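# Staging a Two-Act Chamber Opera in a Non-Theatrical Room

Project report, stage production module
Submitted 2023-03-01

## 1. Scope

The project covers the planning of one production: *Irkatitz*, a chamber opera in two acts for four singers and seven players. The libretto is in English. The work lasts 94 minutes without the intermission. The report deals with the reduction of the score, the surtitles, the room and the costumes. Musical interpretation is outside the scope and is treated in the companion report by the conducting students.

## 2. Synopsis

Act one. Ouali, a ferryman, returns to the river town of Irkatitz after a long absence and finds his house let to a schoolteacher, Wollora. She refuses to leave before her contract ends. Ouali's brother proposes that both of them stay and that the rent be halved. A letter arrives from the harbor office and is read aloud by the brother, who leaves out the last page.

Act two. It is the evening before the spring flood. Wollora finds the missing page in the lining of a coat and learns that the house is to be pulled down. She sings the long aria "Count the steps to the water." Ouali offers her the ferry. The opera closes with an offstage chorus, given in our version to the brother and the harbor clerk.

## 3. Score and Reduction

The full score has 2,124 measures. The composer's own reduction for seven players leaves out the harp and gives its part to the piano. We kept this arrangement except in the letter scene, where the piano already doubles the cello. There the harp line went to the clarinet, one octave lower. The change affects 19 measures and was marked in the parts in red.

Three cuts were considered. Only one was made, in the quarrel duet of act one, where the second verse repeats the text of the first. The cut starts on a held chord and ends on the same chord, so no new transition was needed.

## 4. Surtitles

Although the opera is sung in English, the sopranos' high passages are hard to follow. The text was divided into 166 titles of no more than two lines each. Titles were cued from the vocal score by one operator. Repeated lines were titled the first time only. In the quartet, only the text of Wollora is shown. The other three parts comment on hers and can be understood from the action.

## 5. Room

The production was planned for the assembly hall at Clanotbridge. The hall has a flat floor and no pit. The players were placed at stage left, side on to the audience, with the conductor facing a monitor. This put the bassoon closest to the first row, and a low screen was added to the plan.

The balance problem was worst in act two, where Wollora sings from the back of the stage. Her position was moved forward in the revised blocking. Conceição Cardoso, the vocal coach, also asked that the aria be sung standing still, and the blocking was changed again.

## 6. Costumes

Each singer has one basic costume and one outer layer. The outer layers are removed at the start of act two and stay off. Existing clothes were altered wherever possible. Prints were checked under the hall lights before alteration, and small patterns were rejected where they could not be read from the last row. Wollora's outer layer must have a lining that opens from the inside, large enough for one folded sheet of paper. The opening is closed with a snap at each end.

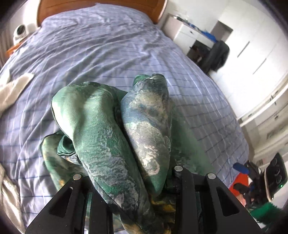 **Why is the intermission placed after the letter scene?**

The letter scene ends act one in the score, and the change of outer layers and the move of the table both need a closed stage. An earlier break would split the quarrel duet from the letter.

## 7. Open Points

- The offstage chorus needs a second monitor behind the left door.
- The snap opening should be tested with the singer wearing gloves, as the libretto requires in act two.
- Title 88 is too long and has to be divided, which changes all later cue numbers.
- The clarinet part for the letter scene should be copied out clean.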